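Wetulby Open Results

Match records from the Wetulby Open, a mixed bowls tournament played indoors over one long weekend every March. Men and women have shared the same draw from the first year, mainly because the hall was only booked for one. The data covers singles and pairs.

Last updated 5 November 2024 by Lakshmi Kotian. Earlier versions were kept by Mimoza Dumitrescu in a spreadsheet with merged cells, which we have both agreed to stop discussing.

What's in it

matches.csv holds 202 matches, one per row. Columns are season, event, round, player_a, player_b, score_a, score_b, ends_played and note. For pairs, the player columns hold the name of the skip, and the other half of the team is in pairs.csv.

players.csv has one row per entrant, with the club they gave at registration. Clubs are Sanon, Bollirlow, Wetulby and "none." A few people changed clubs between seasons. One changed between Friday and Sunday, and the file has him under both.

rinks.csv says which rink each match was on, where anyone wrote it down.

How the scores were collected

Markers fill out a paper card at the side of the rink and hand it in at the desk. The desk types it up that evening. If the card and the scoreboard disagree, the card wins, even when the scoreboard was obviously right. In 17 matches the two disagreed and the note column says so.

Ends that were replayed after the jack left the rink are counted once. Ends that were replayed after an argument are also counted once, and the argument is not recorded.
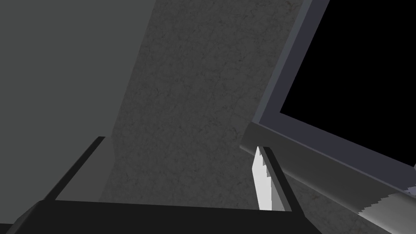

Measuring shots is where most of the noise in score_a and score_b comes from. When two bowls look equally close to the jack, the marker gets down on one knee with a measure and everybody else stands over them offering views. Any end decided by a measure has "M" in the note column. Cards from Bollirlow markers use "m," and I have left them that way so you can tell whose they are.

Known problems

The Spahić Plate (the consolation event for first-round losers) was scored to a different number of ends in two seasons. Check ends_played before comparing margins.

Nine matches are walkovers. They appear as 2-0, which was the house rule, and will wreck your averages if you leave them in. Filter on note = "WO".

Accents in names were lost in the older rows. Some have been put back. Mine never had any, so I was not the best person for the job.

There is no column for sex. Entrants were never asked. Please don't try to guess it from first names; two people already have, and both had to write to the same player to apologize.

Using it

Free for any purpose. Credit "Wetulby Open Results" and mention the season you used. Corrections are welcome if you have the card. If all you have is a strong memory of the match, please send it to Mimoza.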